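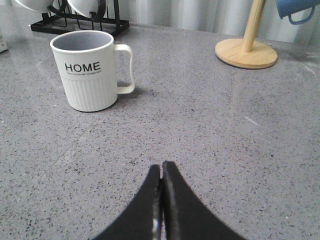

Mug rack and kitchen counter: a few changes

The shared kitchen at Yimer House has had a tidy over the past fortnight, and most people will have noticed that the cupboard to the left of the sink now closes. It had become the place where every spare mug in the building ended up. Adanech Gebretsadik went through it one evening and put anything chipped or cracked in a box by the door. The box went on January 28, 2020, so if you were still looking for something in it, please speak to her.

The mugs in daily use now live on the counter. There is a black wire rack for them, with hooks, and it should stay towards the back where it will not get caught by an elbow. The white mug with HOME on the front is for anyone to use. It has a ribbed lower half, and tea collects in the grooves if it is left to stand, so give it a proper going over with the brush and not just a rinse under the tap. The squared handle goes over the hooks without any trouble. 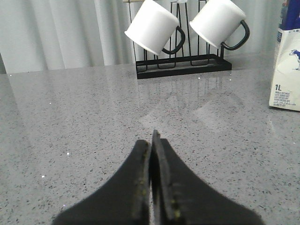
Mugs should be dried before they are hung up. Drips run down the wire and leave rings on the stone, and on a speckled grey surface you tend not to see them until the light catches it. A wipe with a damp cloth and then a dry one is enough. Please do not use the cream cleaner that is kept for the sink – it dulls the polish, and we have only just had the surface seen to.

That work was done by Dudar, who cleaned and resealed the whole counter for 690. We had set aside 800, and 65 of what was left has gone on new tea towels, a washing-up bowl and a draining mat. The old mat is under the sink for anyone who wants it for muddy boots.

Two smaller points. The kettle has been moved to the socket by the window, as the steam was getting into the wall cupboard and lifting the shelf paper. And the top shelf is now for the nine large serving plates only. They are heavy, so use the step.

If you bring in a mug of your own, you are welcome to hang it with the rest, on the understanding that other people will drink out of it. Anything you would rather keep to yourself can go in your own cupboard.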